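Chapter 7
Keeping Office Equipment in Service

Every business that uses equipment must decide, sooner or later, how long each item will stay in use. In small firms this decision is often made by accident. A machine stops, somebody orders a new one, and the old one goes to a shelf in the basement. This chapter treats the question as a part of ordinary planning, and it asks the student to look at cost over the whole life of an item and not only on the day of purchase.

We will follow two companies through the chapter. Clovau is a translation bureau with 50 desks in one building. Birkett is a seller of garden seeds, much smaller, with 8 desks and a packing room. Both buy from the same dealer, Skireck, but they keep their records in very different ways – and the records, as we will see, decide a great deal. 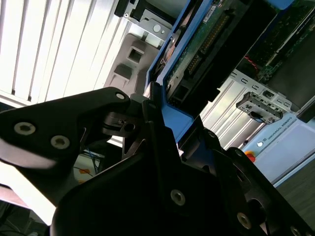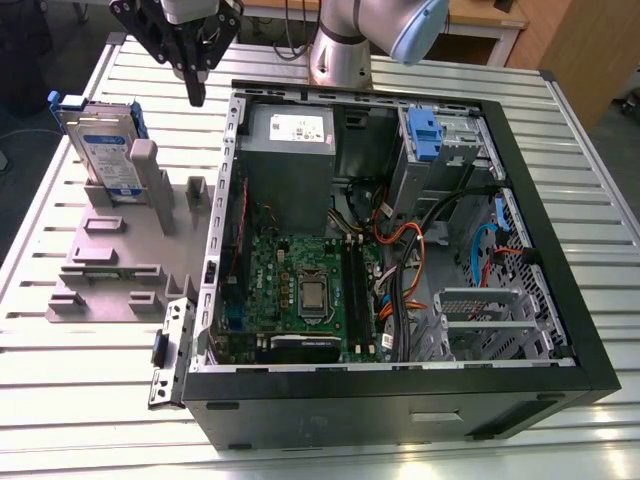

7.1 Repair or Replace?

A desktop computer is made of parts which do not all grow old at the same speed. The power supply, the memory and the processor may each have a different useful life, and in many models they can be exchanged separately. For this reason the accountant should ask whether the firm is replacing a whole machine or only one part of it. The answer changes how the expense is entered in the books.

At Clovau, a repair is charged to the current month. A new machine is spread over three years. When a manager has little money left in February, he may prefer a new machine for this reason alone, even if the repair is cheaper in total. Such a choice is legal, but it is not good management.

Birkett has no written rule. The owner keeps each computer until it fails, which can be up to 8 years, and the cost then arrives without warning – usually in spring, when the seed orders are highest.

Before you continue, read again the section on depreciation in Chapter 3. You will need the straight-line method for the first exercise.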